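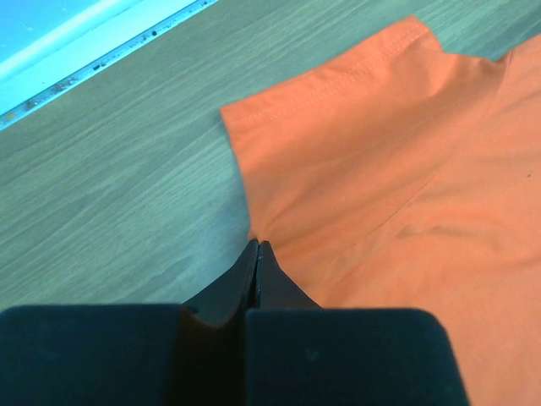
Unit 6 looks at one product in detail, the Tetport folding kit, and asks whether it is worth buying for a small laundry or a teaching lab. The kit is sold by Arkar as a two-finger gripper, a wrist camera and a software license. Its basic move is the pinch grasp. On an orange garment the fingertips close on a lower corner of the cloth, and short wrinkles fan out from the point where they hold it. Those wrinkles matter for the next step, as the software has to tell them apart from real edges such as a stitched hem.

Terms used in the manual:
Grasp point: the spot where the fingertips meet the cloth.
Edge: the outer border of the garment as the camera sees it.
Layer error: picking up one layer when the plan called for 2, or the reverse.

The license costs $199 a month, with a minimum term of 20 months. Spare finger pads are extra. Hooman Sharifi's review, in your reading pack, finds the price fair for a shop that folds 400 pieces a day and hard to defend below that.

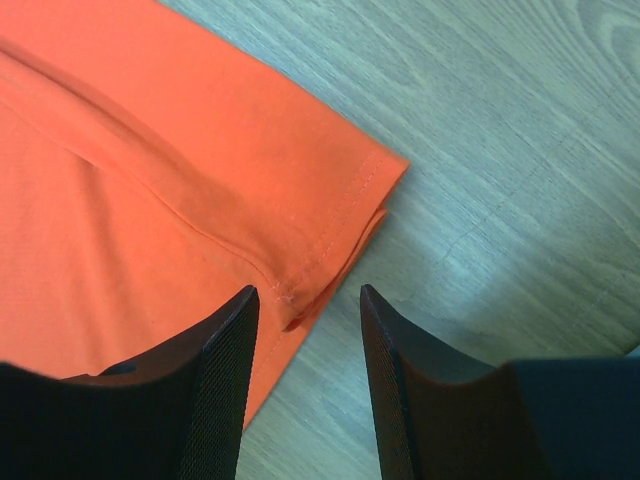 Layer errors take up the longest chapter of the manual. Arkar's advice is to approach from the open side of the fold, keep the fingers low, and check the camera view again before lifting. Pádraig Breathnach disagrees on the last point and would check after a short lift instead. Read both and be ready to say which you would choose.

For next class: manual chapters 3 and 4, and the Otutar price sheet for comparison.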